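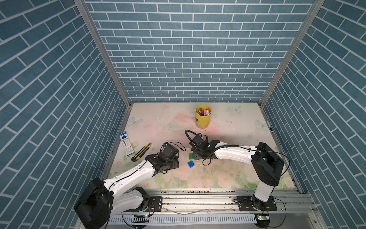

Purchase request: replacement grippers and second cell
Filed by the Ornonberg bench team, November
Status: open, again

Problem as reported: The quote from Prornix for one pair of grippers came back at $1,423. The budget line for grippers, as approved, says "misc. hardware, $100." Purchasing would like to know which number is the typo.

Update. Neither is. The $100 was entered in spring, when the line was meant to cover screws. It has been carried forward faithfully ever since, like a family recipe with the wrong oven temperature.

Update. Purchasing asked if we could buy one gripper now and the other next year. We have two arms on the rail. The block sorting and the block handoffs both use the pair. Answered no, politely, then once more with fewer words.

Update. Asked Fendari for a competing quote. They sent a brochure for a palletizer. Asked again. They sent the same brochure with a cover letter. Marking Fendari as "did not bid."

Update, Sunday, because the approval system only seems to stay up on weekends. Resubmitted under "robot parts." Rejected automatically: category does not exist. Resubmitted under "office equipment." Accepted in four seconds. Please don't fix this.

Still to settle before the order goes out:

- Wrist cameras. The Prornix price is for bare grippers. Mounts carry over if the hole pattern matches, and we are waiting on a drawing.
- Cables. Add spares to this order. Last time they went on a separate one and shipping cost more than the cables did.
- Lead time is roughly 3 weeks from the deposit. The deposit needs its own form.
- Second cell. Finance wants it priced as a copy of the first. Fine, but price the rail, the wall panels and the cable duct too. The earlier estimate had two arms and nothing to bolt them to.
- Props. Blocks, crayons, pens and utility knives can stay on petty cash. No quote needed for a crayon, whatever the policy says.

Latest: Atanasov has offered to hold a used pair for us until the end of the month. Asked for hours on them and got "low." Asked for a number. Waiting.

Leaving the ticket open.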